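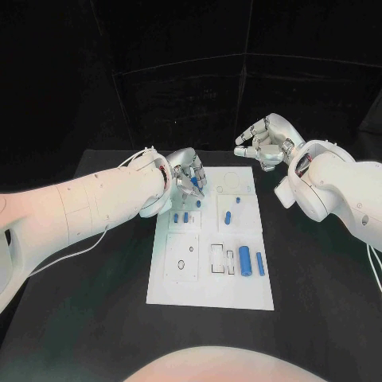
3.2 How older adults keep practicing at home

Most of the people we visited in Navarro had been given a pegboard at some point, and most were glad to talk about it, often over coffee and for a good deal longer than we had planned. Charito Dimaculangan ran these visits, which began in June with 16 households. 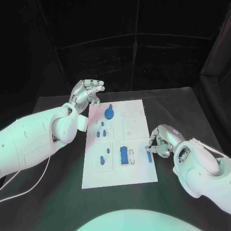 Practice tended to settle into the quiet part of the morning, after breakfast and before the phone started ringing. Several people told us they liked having a grandchild at the table, even one who mostly got in the way. White boards with small blue parts (Figure 2) are one style among many.
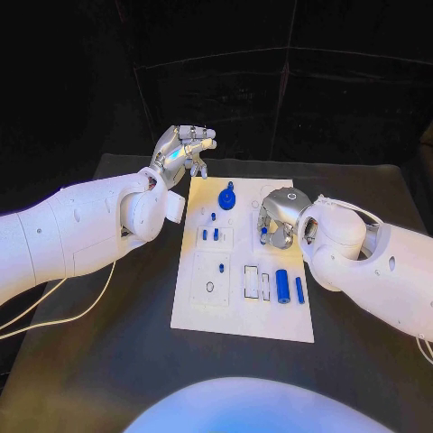
Of the 16 households, 12 were still practicing at our last visit, and we were happy to see it. 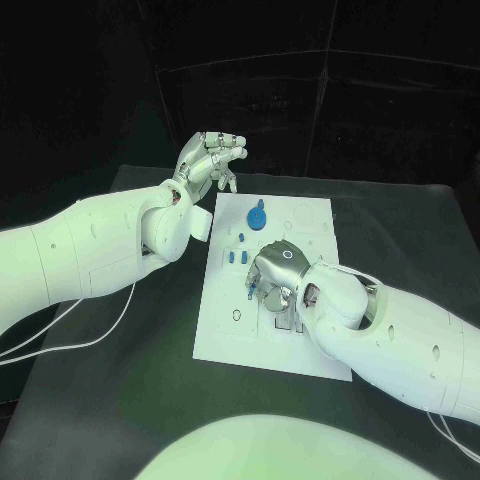 Those who had stopped usually named a busy stretch, such as a move or a new baby in the family. Reynaldo Aquino's interview notes suggest that a friendly call helped people start again, and we return to those calls in Section 4.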